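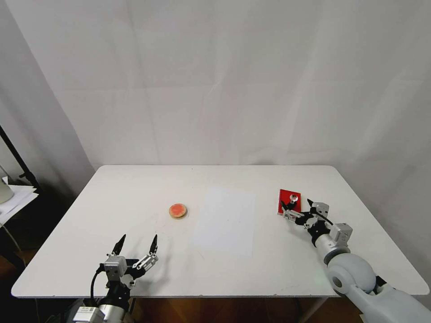
Contrast first, size second. Most new support workers get this backward. They walk into a client's home, hear "I can't see the phone," and order a bigger phone. Sometimes the old one was big enough. It was black, sitting on a black shelf. Try it with white paper on a white table - a faint rectangle, easy to miss even with good eyes - and then look over at the red block, which you find right away. Same table, same light. Keep that in mind for the whole of Chapter 6, because nearly every home visit comes back to it.

What this chapter covers: what contrast is, how it gets lost with age and eye disease, how to check a room for it, cheap fixes, and when to stop fixing and refer. Lighting is in the next chapter. There is some overlap, can't be helped.

Terms you need

Acuity. How small a detail a person can make out. The letter chart at the eye doctor's.

Contrast. The difference in lightness between a thing and whatever is behind it. Color can help, but lightness does most of the work. Dark green on dark red is poor contrast even though the colors are nothing alike.

Contrast sensitivity. How faint a difference a person can still pick up. Often drops with cataract, glaucoma, macular disease. Can drop while acuity stays decent, so a client may read the chart fine and still miss the bottom step.

Glare. Stray light that washes contrast out. Shiny counters, bare bulbs, a window straight ahead.

Learn these four. They get mixed up in visit notes all the time, and then the next worker buys the wrong thing.

The Liyanage house

Mrs. Liyanage lives alone in Matora. Cataract in one eye, the other done in October. She had stopped cooking. Her daughter thought it was memory. Ladan Sharifi made the first visit and stayed in the kitchen for most of it. White mugs on a white counter, gray dial on a gray stove, clear measuring cups in a clear rack. Milk poured into a white mug till it ran over. Nothing wrong with her memory at all.

Sharifi's list had 17 items. Eight were free - moving things, swapping a plate for one already in the cupboard, turning a chair so the window was behind it. Two needed a landlord. The rest came to the price of a roll of colored tape and a couple of dark cutting boards.

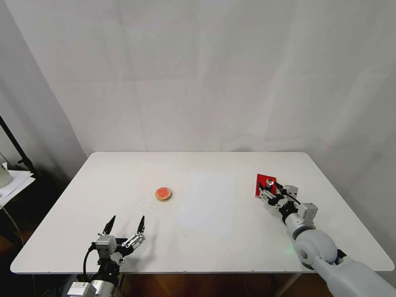 She did the free ones that same afternoon, with Mrs. Liyanage choosing. That part matters. A client who picks where the dark mat goes will leave it there. A client who comes home to a kitchen full of orange tape will peel it off by the weekend, and fair enough. Ask before you move a thing, and ask again before you stick anything down.

The tape went on the stove dial at off and at medium. Not on every number. If everything is marked then nothing stands out, and you are back where you started with a messier stove. Bright edging on the back step, the full width of it. Dark mug for milk, light mug for coffee. Coffee was easy, she drank it black.

Checking a room

Stand where the client stands. Sit where the client sits. Squint till detail goes soft and see what dissapears first. A phone photo switched to black and white does the same job and you can show it to the family. Do it by day, and again with the lamps on if the visit allows. Write down the object and the background, both, every time. "Switch hard to see" is no use to anyone. "White switch, cream wall, hallway" is. 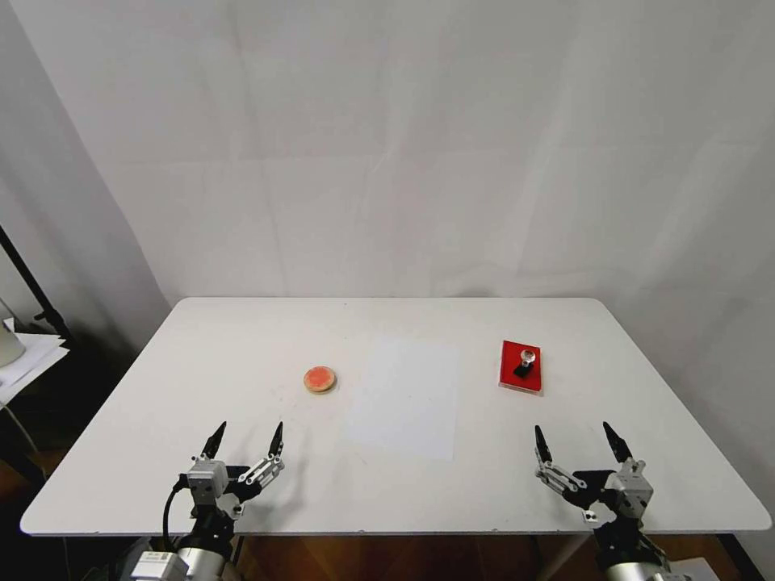 Should you fix the object or the background?

Whichever is cheaper and stays put. Backgrounds usually win in kitchens, where one dark mat helps with every light plate and cup set on it. Objects win in hallways and on stairs, since you can't repaint the wall to suit one switch but you can put a dark plate around it.

One caution on patterns. Checked tablecloths, speckled counters, busy rugs. They hide small things no matter what color the small things are, pills above all. Plain surfaces for anything that has to be found. And a sharp dark mat on a pale floor can look like a hole to some clients, mainly those with dementia, so keep strong contrast on the floor for real edges only.

Before section 6.1, pick one room of your own home and write up six pairs, object and background, in the form used above. Bring them to the first session. You will need then for the rating exercise.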